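Evaristo Zamudio has painted the insides of other people's houses for 28 years, most of them in and near Tulia. He works alone now, out of a van, and he picks up the phone himself. We talked at his kitchen table a little after seven in the morning, before his first job.

He got into the trade at 19 through an uncle. "I wanted to drive trucks," he says. "My uncle needed somebody to sand trim for the month of June. I never left."

Most of his calls these days are for dark colors. Ten years ago it was all off-white, he says, and he could do a whole street out of the same bucket. 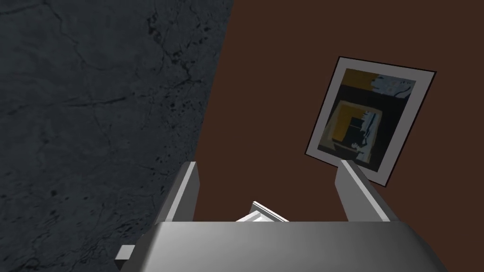 "Dark brown is harder than people expect," he says. "You see every roller mark. I tell them two coats of tinted primer and two of the color, and they look at me like I'm selling them something." He charges $200 more for a dark bedroom – the extra coats take most of a second day.

Mirjam Segers, a customer on Benítez Street, had him redo a bedroom she had painted herself. "I did it in one weekend and it looked striped," she says. "He didn't say a word about it. He just got out the sander."

Zamudio asks clients to live with a sample board for a week, and to move it from wall to wall. A color by the window and the same color behind the door can look like two different paints, he says. He leaves the ceiling for last in the conversation and does it first on the job.

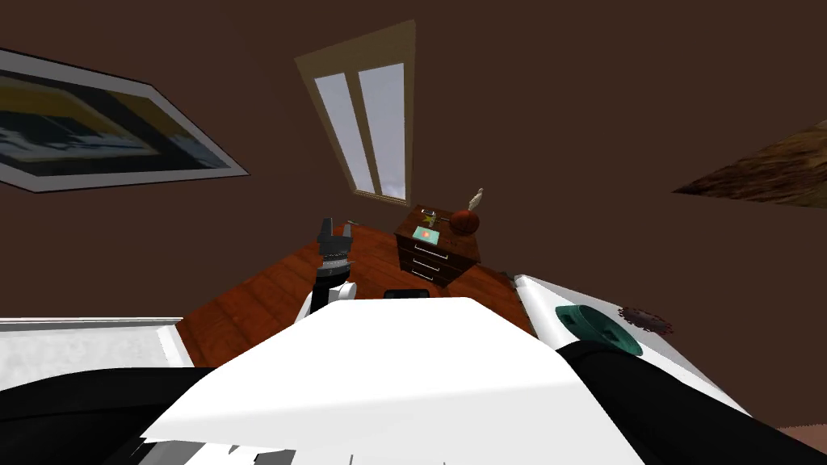 On working alone

He had a crew of four until his knee surgery at 39. "I liked the company," he says. "I didn't like the payroll."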